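Clumley School of Design
Still Life and Tableware Drawing, course 2483
Handout 2: Tone on pale vessels
Dilruba Khan
Room 588
Friday, February 8, 2019

Scope

This handout covers the rendering of white and near-white bowls, plates and cups with continuous tone. Line construction of ellipses was covered in December and is assumed. Color mixing is treated only where a neighboring object changes the apparent color of a pale surface. Cast shadows on the table plane are left for the next handout.

Bring the Lollo bowl from your kit, a sheet of gray paper, white and black chalk, and one warm chalk (ochre or burnt orange).

1. Terms

Local tone. The lightness of a surface considered apart from the light falling on it. A white glazed bowl has a high local tone all over. It will almost never be drawn as white all over.

Form shading. The change in tone caused by a surface turning toward or away from the light. On a flat plate the change is small across the well and fast at the rim. On a deep bowl it is spread over the whole interior.

Concave and convex. The interior of a bowl is concave, the exterior convex. With a single light from the upper left, the exterior is lightest at upper left. The interior is lightest on the opposite wall, lower right. With overhead light both rules weaken, and the floor of the bowl may become the lightest area.

Interreflection. Light bouncing between the walls of a concave form. It raises the shadow tones inside a pale bowl and narrows the range. Students who shade the inside of a white bowl with the same darks they use outside it get a bowl that looks like gray clay.

Edge. A place where tone changes abruptly. Edges are classed here as hard, firm, soft or lost. A lost edge has no visible boundary at all, because the two tones on either side match.

2. Range

Set the tonal range before drawing anything. On mid-gray paper, the interior of a white bowl under room light usually fits between the paper tone and the lightest chalk mark. Black chalk is needed for neighboring objects and for the contact shadow under the foot, and seldom for the interior.

Procedure for setting the range:

Place the bowl with the light fixed. Do not move the light again.
Find the lightest area and mark it with a small dot of white chalk.
Find the darkest area that still belongs to the bowl. Match it on the margin of the sheet.
Find the darkest area of the whole group. Match it next to the first.
Compare the two margin tones. If they are the same, one of them is wrong.

The last step catches most errors made in week one. The darkest tone on a white object is nearly always lighter than a brown or black object standing next to it in the same light. Jerkov's exercise sheets call this separation "the family of the light thing," an awkward phrase but a usable one. All the tones of the bowl belong to one family and all the tones of the dark neighbor to another, and in ordinary light the two should not overlap by much.

3. Gradients

A gradient on a curved wall has no steps. Banding appears when chalk is laid in strips and blended afterward. Lay the whole area in one light tone first, then darken from the outside inward with the side of the chalk. Turn the sheet through 90 degrees partway through and continue, so that the strokes cross and the direction of the hand disappears.

Check the rate of change as well as the end tones. A shallow bowl holds its middle tone for a long way and darkens close to the rim. A hemispherical bowl darkens earlier. Two drawings with identical lightest and darkest tones will describe different bowls if the rate differs.

Temperature is secondary but should be noted. Daylight from a window gives a white glaze a cool cast in many rooms, slightly blue in the half tones. A lamp gives the reverse. Use the paper for this where possible. A cool gray paper left bare in the half tones saves a good deal of work.

4. A warm object against a pale one

Place one elongated warm-colored object across the bowl, over the rim or in front of it. A spoon handle, a carrot or a strip of orange card will do. The color itself matters less than the fact that it is warm and darker than the glaze.

Three effects to record. First, the pale surface looks cooler beside the warm object than it did alone. Do not add blue to account for this. Put down the warm chalk and look again. Second, the warm object is seldom one color along its length. It may run from a dull red through ochre and back to brown as it passes through the light, and the most saturated part is often in the middle range of tone, away from both highlight and shadow. Third, a diagonal placed across a rounded form gives the eye a straight reference against which the curve of the wall can be judged. Paredes sets all his bowl groups this way.

5. Masses before edges

Work for the first part of every session without drawing a single outline. Squint until the contours go, or take your glasses off if you wear them, and put down only the large masses: pale, warm, dark. Three masses are enough for any group in this unit. The study plate is to be used the same way, at arm's length.

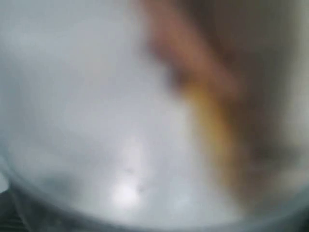 Plate 1. Pale curved surface, warm diagonal, dark mass at upper right. All edges soft.

Tone notes for Plate 1:

The gray-white area brightens toward its center and falls off slightly toward the outer boundary, with darker gray along the left. Copy this with white chalk only, letting the paper supply the falloff.

The yellow-tan passage of the diagonal is the strongest color on the plate. Keep the upper part dustier and redder, and allow the lower end to dissolve into the gray. That is a lost edge in the sense of section 1.

The dark area is a brownish gray that lightens toward its lower and right sides. Its darkest part is in the top corner. Do not fill it as a flat shape.

6. Assignment

Make two studies, both on gray paper.

Study A: copy Plate 1 in chalk, masses only. No line, no eraser. Stop when the three masses separate clearly at a distance.

Study B: set up the Lollo bowl with one warm object laid diagonally and one dark object behind to the right. Repeat the procedure in section 2, leave the margin tones visible, and take the drawing as far as firm edges on the near rim. The far rim stays soft.

Write the light source and its direction on the back of each sheet. Fix the chalk before stacking. Unfixed sheets will not be put in the drawer with the others.

Grading: range and separation of masses, half; smoothness and rate of gradients, one quarter; edges, one quarter. Accuracy of the ellipse is not graded in this assignment — it returns in Handout 3.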